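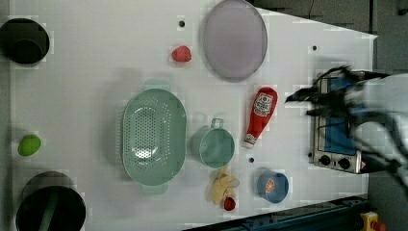 Local Politics and Political Communication: Project Report
Group 8, submitted 30/06/2019

1. Aim

The project examined how a contest for the leadership of a council group is reported to voters. The case chosen was the Brisumham council, where the majority group replaced its leader after a dispute over the Tisby ward boundary. We asked whether coverage dealt mainly with the policies of the two candidates or with their conduct.

2. Material

Articles and readers' letters were taken from the archive of the Gilbert, the weekly paper for the district. The search returned 600 items. Duplicates, notices and items on other councils were removed, leaving 500 for coding.

3. Method

Each item was coded once as policy, conduct, procedure or other. A second coder repeated the work on a sample of 60 items. Disagreements were settled by rereading the item against the code book — the code book itself was not changed after the first week. Coding was done in Claromine, which exports to a plain spreadsheet.

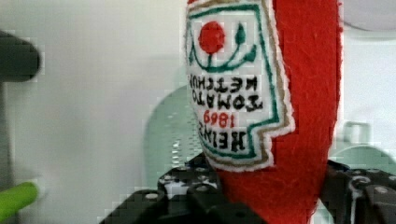

Procedure proved the hardest code to apply. Many letters complained about the timing of the vote but did so in order to criticise one candidate. These were coded as conduct if the candidate was named in the first paragraph.

4. Results

Conduct was the largest category in both articles and letters. Policy items were more common before nominations closed in September and became rare afterwards. The boundary dispute was mentioned often, but usually as background.

5. Limits

Only one newspaper was used. Social media posts were left out, as deleted posts could not be recovered. The sample checked by the second coder contained few procedure items, so agreement on that code is uncertain.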